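Orkorer notebook, Jornska shared workshop, kitchen end
Mar 26, 2022

Goal for the session: get the right hand to close on a mug in the dishwasher drawer with the new thumb limits, and decide whether the head camera mount stays where it is. Gilberto Ccori on the e-stop and the laptop, me on everything else. Both arms powered, legs in stand-and-hold, base not walking.

State at start
Hand firmware is the January branch plus the current-limit patch. Thumb current limit set to 32 percent of rated on the right hand, fingers left at default. The left hand still runs the old limits and stays lowered unless noted. Wrist camera was refitted with the short bracket. I checked the bracket screws by hand and did not put thread locker on them yet. Do that before the next session.

Head camera extrinsics are from the previous calibration. Reprojection error was acceptable on the bench board but the mount has been touched once after that, so treat any pose estimate below as provisional.

Run IDs start at 2797. I skipped renaming the folders. Gilberto has the mapping in his own log.

Wrist camera and thumb
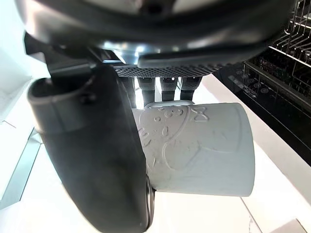
Thumb occlusion is the main problem with the short bracket. The old bracket sat further back and saw past the thumb to the object edge, at the cost of hitting the forearm cover in full flexion. With the new one the thumb fills a large share of the left half of the image. The mug is held sideways with its open end to the left, so the opening is tucked behind the thumb and the rim detector has only a thin dark arc to work with, along the lower edge. The base end on the right gives a clean vertical edge. Suggest we fit to the base and stop asking for the rim when the grasp comes from this side. The embossed bow and the character lines on the wall show up as faint gray shadows, white on white, and the feature tracker may or may not latch onto those. Worth a separate look with the tracker overlay on.

Exposure: the background is close to saturated in the lower half. Auto exposure was on. Lock it. Gilberto wants it locked on the hand housing, I would lock it on the object. We try his way first, because the housing is always in view – but it is glossy, and the highlights on the lower lip are going to pull the metering around.

The pad material (Sillik sheet, cut by hand) is held to the inner faces with transfer tape. No measurement of pad thickness after the session. Calipers were in use at the lathe.

Reach and workspace
The drawer is low and the robot has to reach down and forward past the counter edge. Shoulder pitch is fine. Elbow is fine until the hand goes past the middle of the rack, then the planner starts offering solutions with the wrist rolled over. I added a soft joint preference on wrist roll, weight 3, which removed most of those from the candidate list in simulation. Weight on the hardware is the same value for now.

Collision model has the sink, counter, cabinet front and open drawer as boxes. It does not have the roll-up rack over the right basin, and it does not have the cabinet handles. The handles matter more. The left hand parks close to them and the model thinks there is free space all the way to the cabinet face. 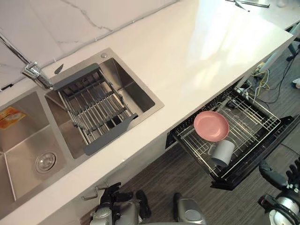
Collision model, items to add
1. Cabinet handles, two, as a single padded box on the front face. Do not bother modeling them separately.
2. Drying rack end flap where it hangs over the front edge of the basin. Thin box.
3. Drawer front panel. The current box ends too early and the real panel projects over the floor.
4. Plate in the rack. The planner treats the rack as an open volume, and the pink plate leans over the space the fingers want to use. Either take it from perception or keep a fixed keep-out while it is part of the test load.
5. Cables at the far end of the counter. Not in arm reach. They are in reach of a foot if the base ever steps that way, so mark the floor region as no-go.

Grasp parameters
Closing order is fingers first, then thumb, with a delay of 148 ms. With the thumb first the mug gets pushed along the tines before the fingers have anything to press on. In simulation anyway; the friction values there are guesses. Contact is called on motor current only. The fingertip sensors are wired but the Parisi board reading them drops packets when the second arm is on the bus. I would like to swap the board before spending any more time on filtering.

Target for the mug is the body and not the handle. The handle direction is taken from the head camera once, before the approach, and is not updated. It should be, at least until the hand starts blocking the view.

Head camera view
The steep tilt is good for the drawer and the sink. It gives both hands in the same image, plus the cup inside the right gripper and the plate behind it, without moving the neck. What it costs is the far top corner, where the counter washes out from the window light. The feet also come in at the bottom, so the self-mask has to cover them. At present it covers the arms and torso only. 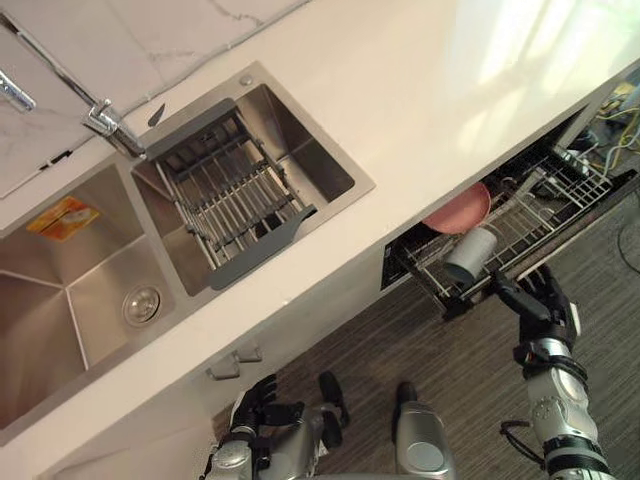

To do
Thread locker on the wrist bracket screws (me).
Lock exposure on the wrist camera, housing first, then object, save both (Gilberto).
Base-edge fit in place of rim fit for side grasps (me).
Extend self-mask to the feet. Check that the cable loop at the right arm is inside it too.
Redo head camera extrinsics before trusting any handle direction.
Boxes 1 to 3 into the collision file. Box 4 waits for perception.
Order a replacement for the Parisi board, and a spare.
Calipers back in the kitchen end drawer, measure the Sillik pads on both hands.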